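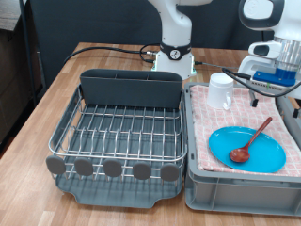
I spent most of last weekend remapping controls in Waladby, and the results are worth writing down. The game shipped in May with four fixed layouts and no way to edit them. The new patch adds full remapping, per-action hold and toggle settings, and a slider for input delay.

The slider is the part I care about. My left hand has a tremor, so I often press a button twice when I mean to press it once. The delay setting tells the game to ignore a second press of the same button inside a given window. It starts at zero and goes up to 950 milliseconds. I settled on 200. Higher values made the climbing sections feel stuck, and lower values let the double presses through.

Hold and toggle work as labeled, with one exception. Sprint set to toggle resets every time a menu opens, including the map. I filed this with Kotus and got a reply from Ottilie Auer on their support desk, who confirmed it as a bug and gave no date for a fix.

Profiles are saved per character slot and can't be copied between slots. If you play more than one character you enter everything again by hand. Denise Clegg posted a workaround on the Divance forum: the settings sit in a plain text file in the save folder, and you can paste the controls block from one slot's file to another. I tried it on PC and it worked — back up the file first.

Text size is still poor. The subtitles scale but the item descriptions don't, and on a TV across the room I can't read them. I'd put that ahead of the sprint bug if I were ordering the list.

I haven't tested two controllers on one profile yet. The menu has an entry for it, grayed out on my machine.

Recent posts
Macapagal: captions and color settings
Switch mounts for a small desk
Divance, 3000 turns in
One-handed layouts for card games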